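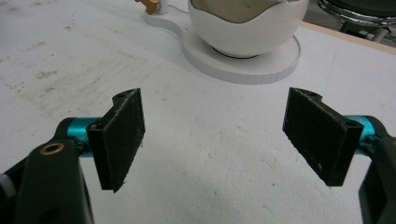
Sorkon abre a oficina para quem quiser ensinar um robô

21 de agosto de 2019

Fui ontem conhecer a oficina da Sorkon, em Gruswood, e saí de lá com vontade de voltar! A empresa começou em junho o projeto Tarar, que ensina tarefas de casa a um robô pelo caminho mais direto que já vi: a gente pega uma garra em cada mão e faz a tarefa, e o movimento fica gravado para o robô aprender depois.

A tarefa da vez é arrumar uma mesinha de entrada, com chaveiro, suporte e um copo branco. Parece bobagem (eu também achei), até você tentar segurar um copo com dois dedos pretos e retos no lugar dos seus.
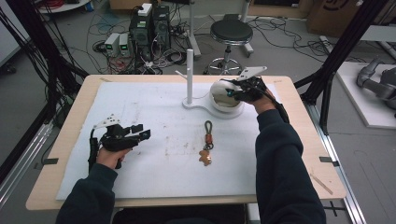 Uma garra em cada mão: a da direita segura o copo, e o chaveiro espera no meio da mesa.

A meta são 1000 demonstrações, feitas por 12 pessoas que se revezam em turnos curtos. Eu fiz 3 e deixei a chave cair em duas, que vergonha. O pessoal me disse que erro também fica gravado, então pelo menos servi para alguma coisa.
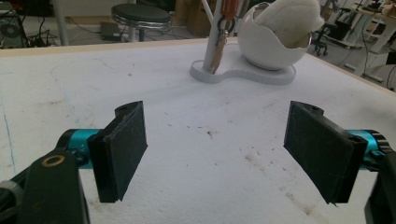
As chaves no poste do suporte e a pelúcia branca dentro do recipiente em forma de ovo.

Quem cuida do treino do modelo é a Bevix, parceira do projeto. As inscrições para novos turnos estão abertas no site da Sorkon, com 24 vagas, e não precisa saber nada de robótica.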